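Cell 2 notebook, June — right arm, cables and wrist camera

Came in at 7 in the morning to find the note from Mared Gwynne still taped to the rail: "right arm drifting, recalibrate." I don't believe in drift. In my experience arms that drift are arms with something loose on them, and recalibrating just writes the looseness into the numbers, where it's harder to find later. So no recalibration today until I've had my hands on everything between the base mount and the fingertips.

Left the bags and baskets on the table the way they've been for the chip packing runs. I know the Lillum checklist says to clear the table first. But the complaint is that the right gripper comes down off to one side of a bag when it reaches into the lavender basket, and I'd like to see the complaint before I fix it. The left arm can hang about with its fingers open, it isn't accused of anything. 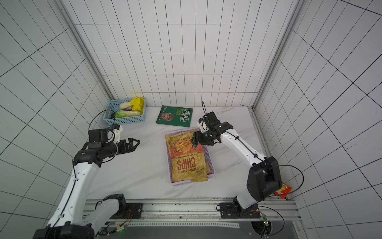 Hefin Hughes reckons I'm wasting the morning. His view is that the base bolts were torqued when the arm was swapped, that the paint marks haven't moved, and that a camera calibration from before the swap is the obvious culprit. He may be right about the calibration. He's been right before about the paint marks too, and once he wasn't, and we lost two days to it.

Base first, then. Power off, gripper parked. All 4 bolts on the right mounting plate checked with the wrench, all tight, marks lined up. Fine. One to Hefin. Did the left plate for comparison, same result. Pushed on the right elbow by hand, both directions, no click and no slop I could feel.

Cable clips next. The cable along the upper segment is held by those little black clips, and I have never liked them. They grip when new and then they sort of rest there. Two on the right arm slid with a fingertip. Replaced both from the Hegyi bag and left the rest alone. Would loose clips move a gripper off target? On their own I doubt it. But if the clips let the cable creep toward the base, the slack at the wrist goes, and then the thin camera cable gets to do the pulling.

Powered up again and ran the reach into the lavender basket at quarter speed. I stood at the side and watched the camera cable and ignored the gripper, and I'd recommend that to anyone who thinks they already know what's wrong. The loop is what matters: it needs enough arc to let the wrist go right down between the basket walls without going straight.

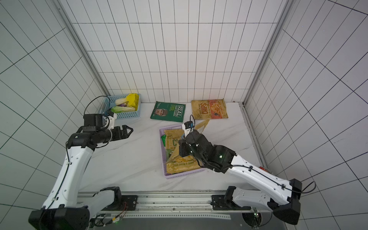

Wrist camera, both sides

Elin Landeg asked in the margin last time why we bother with the left when only the right is misbehaving. So there's something to compare with, Elin. If both wrist views look wrong in the same way, I've been blaming the wrong part.

Screws on the right camera bracket: one was a quarter turn loose. A quarter turn! It isn't much, and I'm not going to claim it explains the whole offset, but it's the first thing all day that was measurably not as it should be. Tightened it, dab of threadlocker, left it alone for lunch. The left bracket was tight.

Then a look through the wrist views with the fingers apart. What I want is both fingertips in view and counter showing between them, so that a crooked camera gives itself away against the fingers. The tiles help a bit as well, all those straight grout lines, though I wouldn't measure off them. Whoever tiled this cell wasn't working to our tolerances.

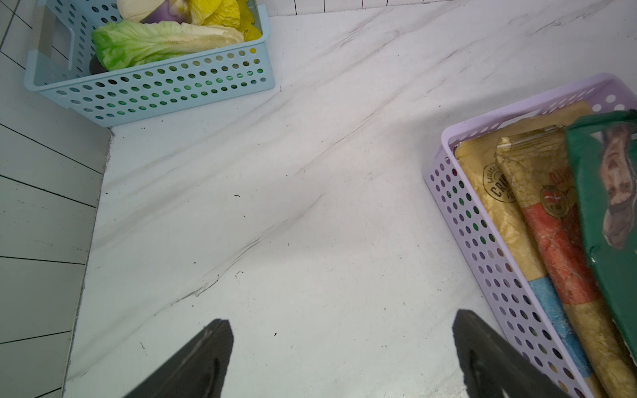

Wrist view, fingers open, both baskets in view.

The tip on the left of that view is scuffed gray near the top. Cosmetic, I think. Idris Gough wants to change the finger pads on a schedule, but the schedule came out of the Getus manual and I can't find anybody who knows what it was based on. I'd sooner change them when they slip. Noted here so that if they start slipping next week he can wave this page at me.

Crumbs and specks on the counter, and dirt in the grooves of the rail. The specks on the counter bother me less. The rail I care about, as grit finds its way under a mounting plate the next time someone lifts one. Brush it out before any bolt is undone, please, and use the brush. Blowing it out with the air line only sends it into the opening where the wiring is.

Last job was the closed-finger view. With the fingers pressed together you get one dark wedge at the bottom, and the point of it makes a decent pointer.
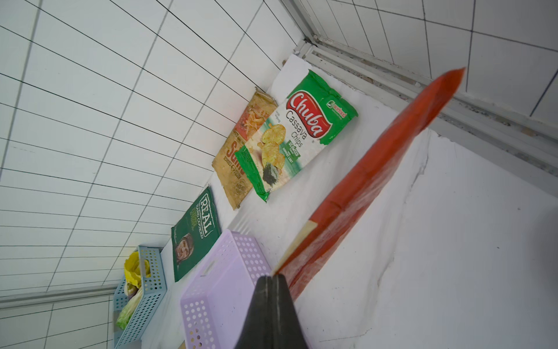
I keep the closed view alongside the open one so the next person has something to hold theirs up against. If the wedge wanders sideways between one check and the next with the bracket screws tight, then I'll start listening to talk of drift.

Where it stands: clips replaced, bracket screw tightened, base bolts untouched apart from the check. The calibration has NOT been redone. Lowri Griffiths has the Pilari target in her cupboard and says we can have it tomorrow. I'd like the arm to run a full shift as it is first. If we calibrate now and the reach comes good, we won't know which of the changes did it, and Mared's note will go back up in a month.

Still to do: order more clips, a different kind if there is one. Ask Hefin when the old calibration was saved. Take the note off the rail — the tape is leaving a mark.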